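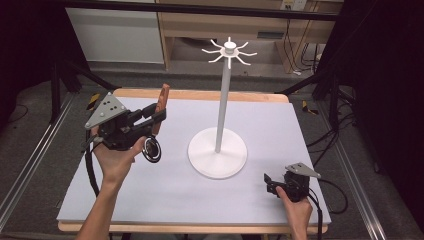

Mug tree, white, eight hooks.

Moved to Plendgate in September 2018 and I've had a few people ask how it went going from a house to a one-bedroom unit. Putting it all in one thread so I can point people to it.

First thing, the removalist. I got quotes from two firms. Punik wanted $2,270 for the lot, stairs included. The other one was cheaper on paper but charged extra for every flight and wouldn't give me a total. Went with Punik.

They came at seven and were gone by lunch. One scratch on the side of the bookcase, which faces the wall now.

Ask about parking before the day. Our street is permit only and the truck needed a spot right out the front. Council will give you a temporary permit but you have to put in for it a week ahead. I found that out six days ahead. Had to ring and be nice to someone.

The kitchen was the hard room. At the old place I had a pantry you could walk into and I'd filled it without trying. The unit has one bank of cupboards, a drawer that jams, and the bench beside the stove.

What I did was pack the kitchen last and live out of one box for a fortnight. Anything I went looking for in the other boxes got moved to the one box. Anything I didn't miss got a second look.

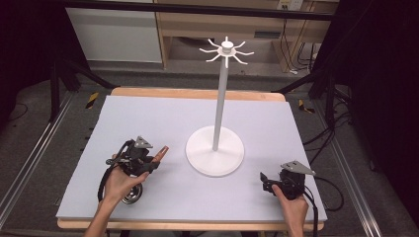

Second look meant asking if I'd pay to have it carried up two flights. The bread maker, no. The big stockpot, yes, I make soup all winter. The fondue set was a wedding present and has gone to my niece, who says she'll use it.

Mugs I was ruthless with. Kept the ones I reach for and the chipped one from Muriithi's cafe, which closed years ago and did the best cheese toastie on the coast. The rest went to the op shop wrapped in the local paper.

Op shops won't take everything, by the way. Ours said no to electrical, no to knives and no to anything with a lid missing. Ring first. I drove a boot full of stuff there and drove half of it home again.

The tip has a shed where you can leave working gear for other people to pick over. I left the bread maker there with the manual taped to the lid.

Somebody asked about storage units. I priced one and decided against it. If I'm paying rent on a dining table every month I'd want to be eating off it.

The table went to the couple two doors up at the old place. They carried it over on their heads in the rain.

For the new place I bought a narrow trolley from Gulten, the 20 cm one that slides in next to the fridge. Oils and tins on the bottom, tea things on top. It rolls fine on lino and not at all on carpet.

Utensils used to live in two drawers. Now they're in a jar on the bench. If the jar is full, nothing new comes in. I've kept one good spatula, the tongs, a ladle and the wooden spoons. The potato ricer was a hard goodbye and I may yet buy another one.
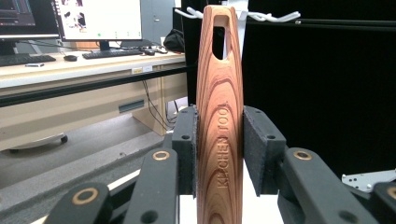

Nassoro Nyanda replied that the jar only works if it's well away from the stove, and that wood kept next to a gas burner dries out and splits along the grain. Fair point. I've shifted mine to the other end, near the kettle.

Someone else wanted to know about the bond. Got it all back from the old place. I had the carpets done and kept the receipt, and I took photos of the oven after I'd cleaned it.

Electricity was the only real muck-up. I gave them the wrong unit number and paid for the downstairs neighbour's first week. He brought up a bag of lemons when it got sorted out.

Still to do: curtains for the bedroom, and the drawer that jams. The agent says a bloke will be round in October to look at it. I've emptied it out so he can get at the runners.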